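Bench notebook, February
Dry air, static, and the humidifier question

Picking this up again after the holidays, and after the cold snap that made the whole back half of the shop feel like the inside of a cracker box. I promised everyone I'd write down what we've been doing about the air in here, so that next winter we don't start over from nothing the way we did this year (and the year before, if I'm truthful, when I wrote my findings on a paper bag and then carried my lunch home in it).

The short version, for anyone who only wants that: the relative humidity at the main bench got down to 13 percent one morning with the furnace running full tilt. I got a snap off the door handle that made me say a word, and then another off the metal shelving. My knuckles are cracked, the labels are curling off the parts drawers, and the tape gun makes a crackle when you pull it. All of that is one problem wearing several hats.

Where the readings come from

The little Evero logger lives on the shelf over the main bench now, at shoulder height, away from the window. It used to sit on the windowsill, and I'm fairly sure all of last winter's readings are junk on that account. The sill is cold, the air against it is cold, and cold air shows a higher relative humidity for the same amount of water in it. So there we were feeling pleased with a number that belonged to the window and had very little to do with the place where anybody was working.

I moved it and the reading dropped like a stone. Horacio Cáceres thought the logger had broken. We put it in a zip bag overnight with a bottle cap of damp table salt, the old cigar-box trick, and in the morning it was reading in the middle seventies, where it should be. So the logger is fine and the air really is that bad.

For the newer people, a word on why the furnace does this, and I'll try to keep it brief. The furnace doesn't take any water out of the air. What it does is warm up outdoor air that had hardly any water in it to begin with, and our building leaks like a basket, so there's always fresh outdoor air coming in under the loading door. Winter air in Toledo can be damp enough on the face when you walk in from the parking lot, but bring that same air up to room temperature and it's a desert. The colder the night, the drier the bench the next morning, with the worst of it an hour or two after the heat comes up. I've got the logger's chart printed and taped inside the cabinet door and you can pick out every cold night on it without looking at the weather.

The humidifier

We bought the Flondetix in the end, the floor model with the wick and the big tank, after a lot of back and forth. I had wanted one of the ultrasonic kind, having a small one at home that I'm fond of. Horacio talked me out of it, and he was right, and I'm putting it in writing so he can stop bringing it up. The ultrasonic ones throw whatever is in the water out into the room along with the water, and our water is hard. You get a fine white dust on everything. At home it's a nuisance on the piano. In here it would be settling on open boards and into fans, and we'd be wiping down the benches twice a day. The wick kind leaves the minerals behind in the wick, where they belong. The price of that is that you have to change the wick, and you have to smell it now and then to know when.

Placement took us three tries. The first was beside the bench, and whoever sat at the end got a cold draft on the ankles and turned it off when I wasn't looking. The second was in the corner by the sink, which made filling it a pleasure, but the corner got lovely and moist and the bench stayed where it was. The third, where it sits now, is in the path of the return air, on the low platform by the shelving, so the blower does the carrying for us. Within a couple of days the bench came up out of the teens, and it has held in the middle thirties since, with a dip every time somebody props the loading door. I would like forty. I don't think this building is going to give me forty.

The tank goes dry overnight if it's left on high. Leave it on medium when you lock up. If you come in first, fill it before you take your coat off, or you'll forget, as I have done more mornings than I'd like to admit.
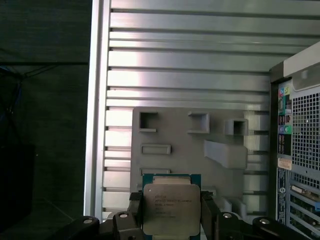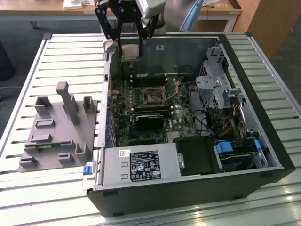 On the white slatted table: the black tower on its side with its CPU socket empty, second picture. The first is the Intel Xeon, heat spreader showing.

Mats, straps, and the ground point

Now the part I feel more strongly about. A humidifier makes static less frequent and a bit less fierce. It doesn't do the job of a ground, and I don't want anybody to see a friendlier number on the logger and leave the wrist strap hanging on its hook. You can't feel a small discharge at all. By the time it stings you it has gone well past what a chip would care about, and the ones that get hurt a little bit are worse than the ones that get killed, since they go out the door working and come back in a month with a story.

So I spent an afternoon going around with the meter, and I'm a little embarrassed. The Trallum mat on the main bench is good. The snap is clean, the cord has its resistor, and the path to ground measured right where it ought to. The mat on the second bench was connected to a snap that was connected to a cord that was connected to a screw that was holding up a power strip bracket, and the bracket is screwed into wood. I don't know how long it's been like that. It may well have been me who moved it, when we shifted the benches to get at the leak. It now goes to the proper ground point under the bench lip, with a tag on it, and please don't borrow the screw.

Two of the wrist straps failed. One had a break inside the cord right at the plug, so that it passed if you held it straight and failed if you bent it, and you'd never have known without wiggling it. I cut the ends off both before they went in the trash, or they'd have been rescued by some thrifty soul and hung back up. The rest are fine. If you have very dry hands (and who hasn't, this month), a strap can read open just from your skin. A dab of the lotion by the sink helps, but it has to be the unscented pump bottle that's made for this, as hand cream from home will leave grease on everything you touch.

I'd also ask that we stop using the gray stools at the benches. They're comfortable, I know, I picked them out. But that seat fabric with a fleece jacket on top of it is the best static machine in the county. Standing up off one of those and reaching straight for a board is asking for it. The black stools have the drag chain and they've been under the stairs since summer. I brought them back up. Fleece off or smock over it, please, at least until the thaw.

Odds and ends

The label trouble is mostly cured. The labels on the plastic drawers were lifting at the corners, and it seems to have been the adhesive giving up in the dry more than the paper. I ordered a roll of 200 of the vinyl ones, and the drawers I've redone are all still flat. The old job tags are another matter. The tag on job 1373 came off entirely and stuck itself to the bottom of my shoe, and I walked it out to the car and back, so if anyone wondered why that one was on the unknown shelf for a day, there's the reason. Tags get tied on with string from now on. I've left the string by the tape.

Vacuuming: the shop vac hose builds up a charge like you wouldn't believe in this weather. Keep it for the floor. For anything with electronics in it, use the little one with the conductive nozzle, and keep the nozzle from touching the board anyway. Canned air held upright, short puffs. I saw frost on something last month and I've decided not to ask.

The wooden jigs for the panel work have shrunk. I noticed it when the drawer fronts started rattling, and then the fit on the big square was loose enough to shine a light through. It'll swell back in spring, I expect, so don't plane anything or shim anything now. If you need it true this month, use the aluminum one and put up with how cold it is on the hands.

And the plants by the front window have perked up no end, for which I take full credit.

Still to do

Weatherstrip along the bottom of the loading door. I've measured it three times and written it down on three different things, one of which is now this page: the gap is worst at the left end, nearest the hinge, and wants the thick bulb kind.

Spare wick for the Flondetix. Get two.

Check the straps every morning on the tester. It takes 10 seconds and I've hung it by the coffee, where none of us can claim to have missed it.

Ask Horacio where the second salt jar went, as I want to run the logger through the bag test again before I trust the March readings.

Logger battery is at one bar. I keep thinking I've changed it and then I find the new one in my shirt pocket.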